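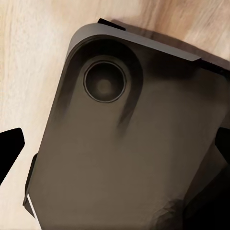 Filed under: Newsroom Standards, Elections, Verification

Inspection Checklist for Viral Claims About Ballot Handling
Vostby Fact Desk, revised November

This checklist applies to every claim about the storage, transport or counting of ballots that is rated by the Vostby Fact Desk. The assigned reporter completes it and a second editor inspects it. An item may be marked Pass, Fail or Not Applicable. Any item marked Fail must carry a comment. The entries below are from the inspection of our file on the Sotow County warehouse claim, published here with the names of private individuals removed.

Claim under review: that 70 sealed ballot boxes were taken out of the Sotow County warehouse on the night after the election and never returned.

Section A. The claim itself

A1. The claim is quoted word for word from the earliest version located. Pass.
Comment: The earliest version located is a post made at 9:40 p.m. Later versions changed "boxes" to "ballots" and dropped the name of the county. Both changes are noted in the file.

A2. The claim is stated as a matter of fact that can be checked. Pass.

A3. The person who made the claim was contacted and given time to respond. Pass.
Comment: Two messages were sent. One reply was received, in which the poster said he had heard the account from a relative. He did not give the relative's name.

A4. Any photo or video offered as evidence has been traced to its first appearance. Fail, then corrected.
Comment: The reporter traced the video to a repost and stopped there. The inspecting editor located an earlier upload from a furniture delivery company in a different state. The draft was returned and the item passed on second inspection.

Section B. Records

B1. Official records were requested in writing. Pass.
Comment: The request covered the warehouse log, the seal register and the delivery receipts. The county supplied 18 pages.

B2. Records were read in full by both the reporter and the editor. Pass.

B3. Figures in the draft match figures in the records. Fail, then corrected.
Comment: The draft said that 17 boxes were moved to the recount room. The seal register lists 17 seal numbers, but one box carried two seals after the first was damaged. The correct number of boxes is 16. The seal register should be read beside the receipts and never alone.

B4. Gaps in the records are disclosed to the reader. Pass.
Comment: The warehouse log has no entry between 6 p.m. and 7 p.m. The county says the door was locked for the shift change. We report the gap and the county's account of it, and we do not state that the account is proven.

Section C. Sources

C1. At least two sources with direct knowledge were interviewed. Pass.
Comment: A warehouse supervisor and the driver employed by Barajas Transport were interviewed separately.

C2. Observers from each party were asked for comment. Pass.
Comment: One party's observer confirmed the seal numbers. The other did not answer by the deadline, and the article says so.

C3. No unnamed source is used to support the rating. Pass.

Section D. Rating and wording

D1. The rating follows from the evidence in Sections A to C. Pass.
Comment: Rated False. Boxes were moved to a recount room in the same building and signed back in.

D2. The headline can be understood without repeating the claim as though it were true. Fail, then corrected.

D3. The article avoids guessing at the motives of those who shared the claim. Pass.
Comment: One sentence was removed from the fourth paragraph.

D4. Sources are listed with links, and a saved copy of each page is held on file. Not complete at time of publication.
Comment: The Kirkuvis archive was unavailable during inspection. Copies were saved locally. The reporter is to add the archive links within 7 days.

Inspection completed by Wubit Yimer, standards editor. Item D4 remains open.

Requests for correction should be sent to the standards editor in writing and should identify the sentence in question. A request does not need to come from a person named in the article.

Comments (4)

marlow_t
Is the seal register something any voter can ask for, or only the press? I asked for ours two years ago and was told to come back after certification.

Wubit Yimer (Vostby)
In Sotow County it is open to any resident on written request. Other counties set their own dates, so the reply you received may have been correct for yours.

Precinct clerk, retired
B3 is a common mistake. We replaced seals all the time and the old number stays on the sheet – it has to. Anyone adding up that column will come out high.

dgh
Still don't see why a missing hour in the log gets a Pass. I understand the item is about disclosing it but that should be its own line on the form.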